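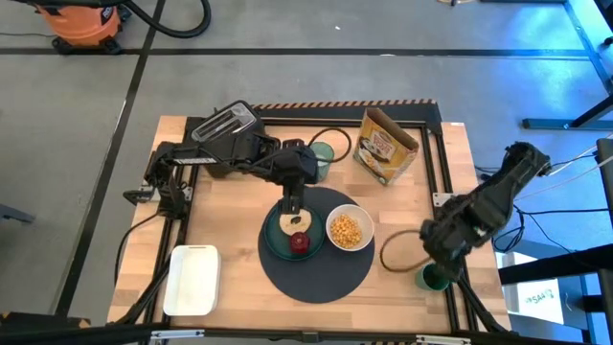 Project Report: Teaching Two Arms to Lay Breakfast
Ambros Fuchs, Kulon group
Sep 28, 2024

Our plan was 18 examples a day. We managed 8 on a good one – the arms were willing, the students less so. Each example covers the whole breakfast, plate and bowl included, and a fumbled grip means starting over.

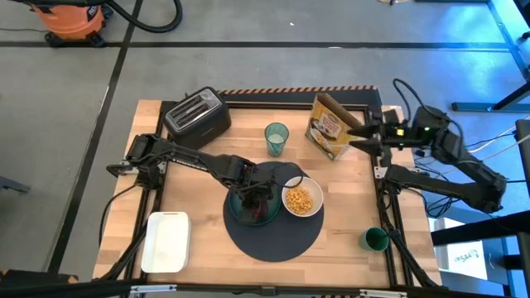 Fumbles we later recovered from were kept, on the grounds that the model will need the practice too. Training on the full set is planned for November, if the disk space turns up.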